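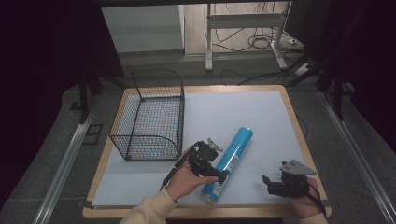 旧物分拣站周二恢复收件，铁丝筐、喷漆罐要分开交

6月19日 星期二 本地消息

霍洛登（Holorden）街区的旧物分拣站今天上午恢复收件。停了好一阵子，上一次开门还是去年12月。早上门还没开，外面已经有人拎着袋子在等。

恢复后的第一批，主要是厨房和储物间清出来的小件。铁丝筐、网篮、架子，还有用剩的喷雾罐。分拣站说，一上午登记281件，比预想的多，登记表中途加印过一次。

今天起执行的新规矩，主要两条。

第一，筐和罐分开交。以前很多人图省事，把罐子往铁丝筐里一扔，连筐带罐一起递进来，分拣的人再一个一个往外掏。现在不收这种了，窗口直接退回，自己拿出来再排队。

第二，喷雾罐一律横放在台面上，标签条码朝上，方便登记。用没用完都要说一声。没用完的单独走，不进金属类。罐身已经鼓起来或者锈穿的，别自己带来，先打电话。

负责收件的内勒·海特曼（Nele Heitmann）说，铁丝筐其实是最好处理的一类，“弯了也收，掉漆也收，就是别缠着绳子和胶带来。”她说上午光剪扎带就剪了半天，下午准备在门口放两把剪刀，让大家自己先剪好。

能继续用的筐不会拆，擦干净以后放到交换架上，谁需要谁拿，不收钱，每人每次限2只。不能用的才进废金属。判断标准也简单：放在平面上稳不稳，网丝有没有断头扎手，底脚还在不在。底脚缺一只的，如果有同款可以配，先留着，不急着扔。
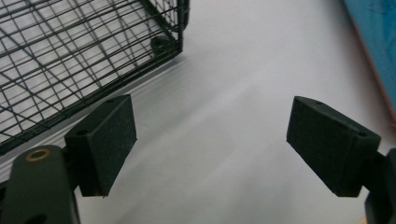 台面上的铁丝筐，底部带一个黑色小圆脚。

来交东西的市川日和（Hiyori Ichikawa）带了三只网篮，原来放在阳台装花盆的。她说家里换了柜子，尺寸对不上，扔了又可惜。三只里有两只上了交换架，另一只网丝断了几根，进了废金属。她自己又从架子上挑了一只小的带走，说放洗碗布正好。

也有白跑一趟的。凯·施佩林（Kai Sperling）拿来一整箱旧喷漆，不少没有盖子，标签也磨得看不清了，窗口没收。按规定，看不出是什么东西的罐子要走危险品那条线，得去塔尔科道（Tarkodau）的收集点，那边每月开放两次。施佩林说通知上这一条字太小，他根本没看见。站里答应把这条挪到最上面，今天晚些时候重新帖出来。

交换架的事还有点争议。有居民问能不能预留，回答是不能，先到先得。也有人提议按大小分层放，大筐在下小筐在上，海特曼说可以试试，先看这一周的情况在说。

另外，分拣站提醒，台面只用来登记和检查，东西登记完请马上拿到对应的箱子里，不要堆着。上午有一段时间台面前挤了不少人，后面的排不进来。带小孩的注意，断丝容易划手，建议戴手套，门口有，用完放回去。

玻璃、陶瓷、电器今天都不收。电器什么时候恢复还没定，等通知。

几个常被问到的：

油污重的筐收不收？收，但请先擦一遍，滴油的不收。

塑料包边的铁丝筐算哪类？算金属，包边不用自己剥。

空的发胶罐、空气清新剂罐？按喷雾罐交，同样横放，同样条码朝上。

自己按扁的罐子？不收。也请不要在家里按扁或者扎孔。

一次最多能交多少？每户10件，超出的下次再来。

收件窗口午间休息，下午继续，天黑前关门。分拣站入口在院子里侧，推车可以进，汽车请停在外面街上。

（本消息上午发布，下午补充了喷雾罐一条和每户件数上限。）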